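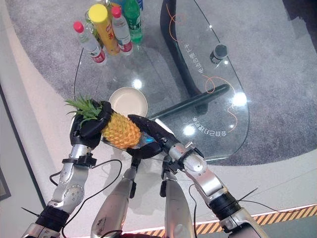
A whole pineapple, crown intact.

12/16/19

The purpose of this entry is to set out the household's present practice in the making of fruit preserves, and in particular to record the revisions adopted after the May batch of pineapple and ginger jam, which failed to set and was eventually consumed over several months as a sauce. Correspondence received in relation to that entry has been considered, and a number of readers' recommendations have been incorporated below.

Pineapple is low in pectin and cannot be treated in the manner of plums or quinces. The May batch relied on lemon juice alone. The current practice is to include 2 grated green apples, skins on and cores tied in muslin, for each full pan. The muslin bag is removed before the sugar is added and should be squeezed firmly between two spoons, as a good deal of what is wanted remains inside it.

Fruit should be selected by smell at the base and by weight in the hand. Colour is a less dependable guide, and the practice of tugging a leaf from the crown has been discontinued in this household, having produced several disappointing purchases and one sharp look from the greengrocer in Promurwood. Fruit that is slightly under-ripe is preferred for jam. Very ripe fruit is better eaten at breakfast.

Preparation is as follows. The crown and base are removed with a heavy knife and the skin is taken off in downward strips, deep enough to remove most of the eyes. The core is retained. Previous entries advised discarding it, and that advice is withdrawn: finely chopped, it softens acceptably after 20 minutes of simmering and contributes body to the finished preserve. The remaining flesh is chopped by hand. A food processor was tried and gave a wet, fibrous pulp of which the author does not approve.

The quantity of prepared fruit is 900 grams, to which is added an equal weight of white sugar, the juice of a large lemon and a generous thumb of fresh ginger. Readers who dislike ginger may omit it. Readers who have written to propose chilli are thanked for their interest.

With regard to equipment, the wide Daseletti pan purchased at the Odera church fete remains in service. It has a thick base and sloping sides, and it has outlasted two lighter pans that scorched. The Trollix thermometer has been less satisfactory. It reads low when compared against boiling water, and its clip no longer grips the rim. It is accordingly used only as a general indication, and the setting point is determined by the cold saucer method: a teaspoonful of jam is placed on a saucer from the freezer, left for a minute, and pushed with a fingertip. If the surface wrinkles, the pan is taken off the heat. If it does not, boiling is resumed and the test repeated with a fresh saucer.

The most recent batch yielded 11 jars of the small size. Jars are washed in hot soapy water, rinsed, and dried in a low oven, and are filled while both jar and contents are hot. Lids are boiled separately. The former habit of reusing pickle lids has been abandoned on account of the flavour, which persisted in spite of repeated washing – the apricot jam of the previous summer was noticeably affected.

A word should be said concerning foam. It is harmless, but it spoils the appearance of the jar, and a small knob of butter stirred in at the end of boiling disperses most of it. The remainder may be skimmed off and spread on toast by whoever is in the kitchen at the time.

Labels are to show the fruit and the month. It was formerly thought sufficient to rely on colour and memory, with the result that a jar of marmalade was presented to a neighbour as mango chutney and served by her with cold ham.

Unopened jars are stored in the hall cupboard, away from the hot water system. Opened jars go in the fridge. In the current warm weather this is insisted upon.

The next entry will deal with passionfruit butter. Readers in possession of a reliable method for preventing the eggs from catching are invited to submit it through the comments section, stating whether a double boiler was used.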